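# Preltent 60 Work Table

Rectangular table for dining or desk use, glossy white top, black base. Supplied by Hayes. Sheet revised 15/03/2025. 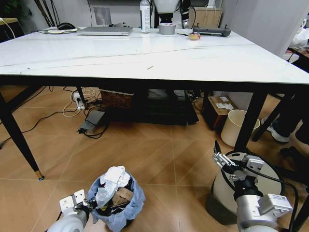
Can the top be used without a cloth or desk pad?

Use without a cover is acceptable for ordinary writing, computer work and cold dishes. Put a trivet under anything straight from the oven or stove. High-gloss surfaces show fine scratches sooner than matte ones, so lift objects with rough undersides instead of sliding them.

## Construction

The top is finished in gloss white. A dark seam line crosses the surface. A black apron frame runs under the top and carries the load to the legs. The legs are black and tapered, and end in small gold-colored foot caps.

The apron reduces knee clearance at the edges. Buyers who plan to use a chair with fixed armrests should measure the armrest height first and compare it with the clearance given below. Clamp-on accessories (monitor arms, task lamps, vises) are not approved for this model. The clamp pad bears on the finish and can mark it permanently.

## Data

| Item | Value |
|---|---|
| Model | Preltent 60 |
| Article number | 2,191 |
| Length of top | 60 in |
| Rated static load, evenly spread | 43 kg |
| Persons needed for assembly | 2 |
| Finish, top | Gloss white |
| Finish, frame and legs | Black |
| Foot caps | Gold-colored |
| Knee clearance | See drawing in carton |

The load rating applies to a level floor with all fasteners tightened. It does not cover sitting or standing on the top.

## Placement

Leave a gap between the rear edge and the wall if cables will drop behind the table. The top has no grommet and no cable tray. Power strips and adapters can be kept on the floor under the rear edge, provided that no cord passes beneath a foot cap. Adapters need open air on all sides and should not be covered by baskets or bags.

On tiled floors, set each foot on the flat of a tile and keep it off the grout line. A foot that straddles a joint will rock, and the rocking works the leg fasteners loose over time. Felt pads may be fitted under the caps. Pads must all be of the same thickness.

## Assembly notes

1. Lay the top face down on a blanket or on the opened carton.
2. Fit the apron frame. Leave the screws finger-tight.
3. Attach the legs and tighten in diagonal order.
4. Tighten the apron screws.
5. Turn the table over with one person at each end. Do not drag it upright on two legs.

Check all leg fasteners again after the first month.

## Cleaning

Wipe with a soft damp cloth and mild dish soap, then dry. Wipe along the seam line, not across it. Abrasive pads, scouring powder and acetone will dull the gloss. Adhesive tape should not be left stuck to the top; residue can be lifted with a little cooking oil on a cloth, followed by soap and water.

## Replacement parts

Foot caps and leg fasteners are sold separately through Pretus. Quote the article number. Tops are not sold as a spare part. Tables rented through Irent are serviced under the rental agreement, and parts requests for those go to Irent directly. Orders placed in August ship in the first week of the following month.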